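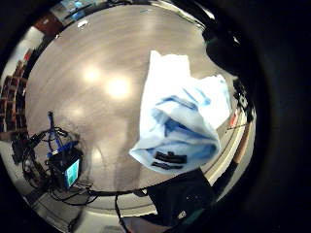 VISITS & OPEN DAYS

Sirkwood open afternoon, June. Quick write-up before I forget the lot.

Got there late, bus trouble, missed the welcome and the first tea. Wiremu Tautahi was doing the door and waved me straight through. 134 names on the sign-in sheet already, so a good turnout for a place you can't park at.

First thing you notice is the floor. Grey-brown, polished, shiny enough to get the ceiling lights back off it. Cables on it in a heap, blue ones and thin black ones, with a little black box in the middle showing a lit screen. I stepped round. Then the cloth - big pale blue and white thing, held up in the air all crumpled, two black patches on it one over the other. Labels or tape, I didn't get close enough to say. Dark gloves for handling it. I'd have liked longer here but the group was moving on and I'd already lost them once.

Talk at 3 in the side room, mostly about how Sirkwood began. They took the building over from Bolger in 2000, had 9 people on the books, and the roof leaked. Good stories, bit long. Chairs very hard.

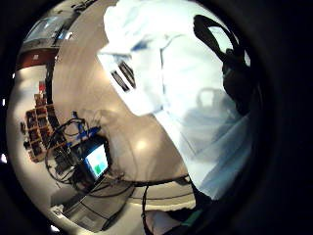 Tables after that, which I liked better then the talk. Pale beige top, nice and smooth, and a small monitor on it with a light blue and green display, black cables looped all round and hanging off the side. Bright blue clips or connectors in amongst them. White glove at this one, big, with a black strap. Wanted to ask about the screen, somebody from Voltdale got in first and that was the questions gone.

Tea second time round was fine, flapjack gone. Leaflets by the exit - take the Gilomano one, it has the proper map in it. Toilets are upstairs and not signed.

Would go again, earlier bus. Wiremu says to ring ahead if your bringing a group.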